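The Night Ferry to Wultgate

The ferry had 588 steps between the ticket hall and the top deck, or so Misaki's grandfather swore, and she believed him completely until she was old enough to try it herself and got so out of breath laughing that she lost her place!

Tonight she took them two at a time. Snow was coming in sideways over the harbor, the horn was going, and somewhere below a man was arguing with a goat. She loved all of it. She loved the rope smell and the awful coffee, and the way the lights of Trandudano slid off behind them like somebody pulling a tablecloth.

"You came," said Toshio. He was leaning on the rail in a coat much too big for him.

"You wrote me nine letters!"

"You answered three."

"They were long ones."

He laughed, and the wind took his hat, clean off, up over the funnel and gone. They both watched the place where it had been. Then the goat got loose on the stairs and there was no more time for hats.

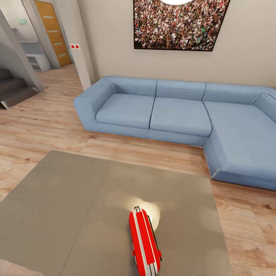
Kanako Oda
Fiction Editor
December 2020

By morning they had the goat tied to a bench with Toshio's scarf, and its owner, old Mr. Uchida, had fed them rice balls and told them the whole story of his marriage, twice. The second telling had a shipwreck in it.

Wultgate came up out of the fog all at once, roofs first. Misaki grabbed Toshio's sleeve and pointed at the green door halfway up the hill, the one from his letters.

"Is it as cold inside as you said?"

"Worse," he said happily, and picked up her suitcase. The goat had eaten the handle.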